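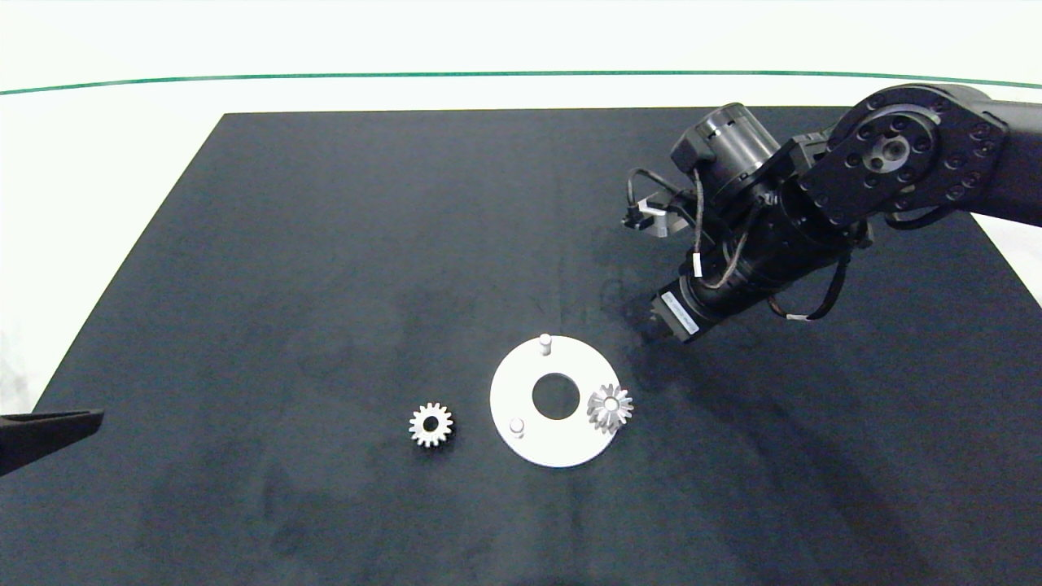
Figure 6. Gear task: peg plate, bevel gear and spur gear on the work surface, seen from the head camera.

6. Setting up the gear task

This section covers the gear task used in the second half of the club programme. Complete section 5 (arm checks) first. The task needs both arms, the peg plate and one gear of each type. Work in pairs: one student at the Jokeo console, one at the bench.

6.1 Placing the parts

1. Press the stop button and check that the status lamp is red.
2. Wipe the work surface with a dry cloth. Do not use spray cleaner, as it leaves a shine that upsets the camera.
3. Put the peg plate in the lower middle of the surface with the pegs pointing up.
4. Turn the plate until one peg is near the far edge and the other is towards the lower left.
5. Lay the spur gear flat on the bare surface to the left of the plate. Leave a clear strip between the two.
6. Put the bevel gear on the right side of the plate. It may overlap the rim.
7. Check that no part is under a cable.

Note: The large hole in the plate is not a gear position. Gears go on the pegs only.

Note: Printed gears from the Bataineh set and the older Revholm set have different bores. Do not mix them. A Revholm gear will jam halfway down the peg and has to be twisted off by hand.

6.2 Bringing the arms in

1. Stand clear of the bench and release the stop button.
2. At the console, select Arms, then Ready. Set the speed to 35 per cent.
3. Bring the right gripper down over the right side of the work area and stop above the bevel gear.
4. Bring the left gripper in from the side until the fingertip shows at the left of the camera view.
5. Open both grippers fully and select Hold.

CAUTION: Keep hands, sleeves and lanyards off the bench while the lamp is green. The arms do not sense contact at low speed.

CAUTION: Do not turn the right wrist more than 90 degrees from Ready. The cables looped along the arm will pull tight and may come out of the connector.

6.3 First run

1. Select New Run and enter the names of both students.
2. Pick up the spur gear with the left gripper and lower it on to the lower-left peg.
3. Pick up the bevel gear with the right gripper and lower it on to the far peg.
4. Return both arms to Hold and select End Run.

If a gear is dropped, select End Run, press stop and go back to 6.1. Do not reach in to move it during a run — the log cannot be used for marking.

Runs are saved in the Brevus folder under the pair's names. Send faults and missing logs to Rima Darwish before the November heats.

Section revised Thu 23 September.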